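Eltden Robotics Club, summer open day
Speaker notes – Saturday, August 1, 2026
Talk title: What did the students learn from picking up cups?

Opening (keep it short)
Thank the Wamesach people for the room. Say early on that I was against this project in the spring and am about half persuaded now. Parents will want the cheerful version. They can have the video for that.

1. What we were promised
The Hakala project pitch said the students would "teach a robot to tidy a kitchen". Read that line out and pause. What they have done is collect demonstrations of picking up and moving cups, by hand, with the gripper tool. Total so far: 1,421. The target was 2,000 by the end of July, so we missed it. Don't blame the exams, they were in the plan from the start.

2. What a session looks like
Two slides, leave each up longer than feels comfortable. Ask the room which grasp they would trust, and take a few answers before moving on.

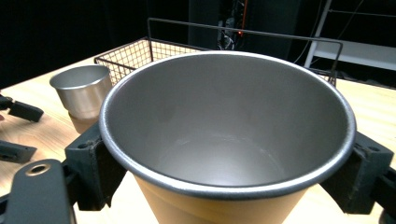
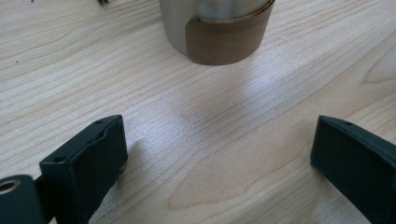 3. Where I have doubts
– Same table, same few cups. Moving a cup a hand's width to the left is not a new kitchen.
– The students got quicker as the weeks went on. I suspect they also got more alike, and that bothers me more than the missed target.
– Failed grasps were thrown away until week five. I asked why and was told they "looked untidy". We now keep them, in a separate folder, with a note on each. Some of the notes are good. Some say "oops".
– The trained model managed 23 clean lifts in our one proper test. Give the number, then say we changed the lighting halfway through, so I wouldn't quote it to anyone.

4. What did work
The logbooks. By the end most pairs were writing down what they expected before they started, and a couple of the youngest argued with me about the scoring and were right. Also the pads: the students redesigned them without being asked. I still think version 2 is too stiff – expect a heckle from the back on this.

5. October
Diltside have offered to swap cups and tables with us for the autumn term. I would like us to test on theirs before we train on theirs. If the model falls over, we show that at the next open day, with the same size of slide.

Questions
Likely: "Will it do the washing up?" No.
Likely: cost. Refer to the printed sheet, don't guess.
If there is time, bring up the scoring argument again and let the students tell it.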